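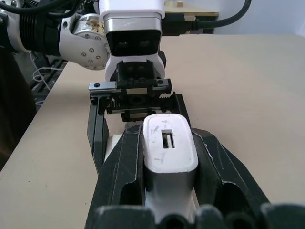

Section 3. Connecting and Caring for the USB Wall Charger

Zomer Household Products, Documentation Office
Thursday, August 27, 2026
2 comments | 17 shares

This section applies to the wall charger supplied with the Pumeck desk lamp and the Garg bedside radio. The charger has a single USB port on the face opposite the wall prongs. Read the whole section before connecting the charger for the first time.

Before you begin

Check that the outlet is indoors, firmly mounted, and within reach of the cable. The standard cable is 900 millimeters long and must not be stretched to reach the product. Do not use the charger in an outlet controlled by a dimmer switch.

Connecting the charger

1. Remove the charger and cable from the carton. Take off all protective film.

2. Inspect the shell. Light scuffs and small gray marks on the surface do not affect operation. A cracked shell, a loose seam, or a bent prong does. Discontinue use and contact Zomer Customer Service.

3. Look into the USB port. The opening should be clear of lint and dust, and the metal connector inside should be straight.

4. Hold the charger by its long sides and push it into the outlet until the shell rests against the wall plate.

5. Align the cable plug with the port and insert it. If the plug does not enter with light pressure, turn it over and try again.

6. Connect the other end of the cable to the lamp or radio. The indicator on the product lights within 3 seconds.

Caution: Do not insert pins, paper clips, or other metal objects into the USB port.

Note: The charger may become warm during use. If it is too warm to hold, unplug it and allow it to cool for at least 17 minutes. If this happens again, replace the charger.

Disconnecting

1. Switch off the lamp or radio.

2. Pull the cable out of the port by its plug. Do not pull on the cord.

3. Grip the charger by its sides and draw it straight out of the outlet.

Cleaning

Unplug the charger before cleaning. Wipe the shell with a dry, soft cloth. Marks that remain may be wiped with a cloth lightly dampened with water, keeping moisture away from the port and prongs. Allow the charger to dry completely before the next use. Solvents and abrasive pads will dull a glossy finish and are not covered by the warranty.

Replacement

Replacement chargers are sold under the Clodness accessory line. Owners of lamps purchased before January should confirm the part number on the underside of the base before ordering.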